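The Kusberg office has closed its equipment request for the coming budget year. As this account is followed by several partner sites, we are setting out the main decisions in a short thread.

The request covers a second two-arm station, spare gripper fingers and replacement wrist cameras. Desk tasks with paper notes and a cork board remain the basis for comparing suppliers. 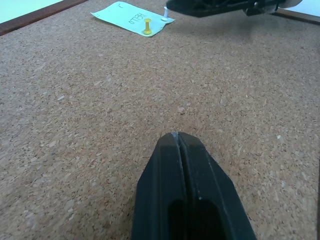
Four suppliers were invited to quote and two were taken forward: Gateck and Primotmont. Both were asked to price the arms, the grippers and the service plan on separate lines.

Gripper fingers are now budgeted as a consumable — 594 dollars per set, with five sets requested. In past years they were charged to general repairs, and the true cost was hard to follow. 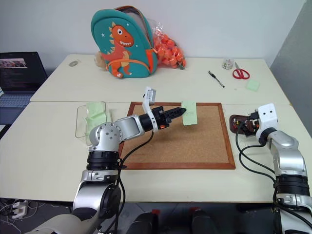
Tables, partitions and cabling will come from the site budget and should not be added to equipment requests. Wrist camera brackets are priced at 433 dollars each, fitting included.

Stoyanova will review both quotes for warranty terms and delivery dates. A decision is expected in December.

Sites planning a similar purchase may request the blank costing sheet from Lucie Desjardins. Please state the number of arms and the intended start month.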